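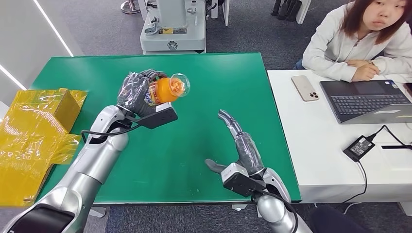 How much detergent does a normal load need? Two tablespoons of liquid is plenty for most washers, and a small load can get by on less.

Print | E-mail | 2 min read

The cap is the trouble. Most caps hold far more than a load calls for, and the fill lines are hard to see in a dim basement. At Dalus, a coin laundry in Lyons, the owners put out measuring spoons in February and asked customers to try them. Of 628 loads logged, 331 were washed with the spoon.
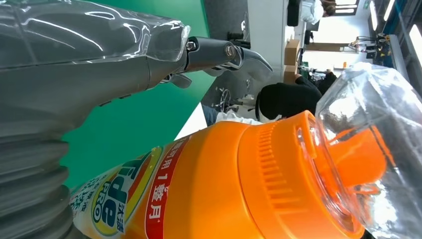

Extra soap doesn't rinse out well. It stays in towels and makes them stiff, and it builds up around the door seal, where it starts to smell. Hard water calls for a little more, maybe another spoonful. Cold water doesn't.

If towels already feel waxy, run them once with no detergent at all. Clean the seal with a damp rag while you wait.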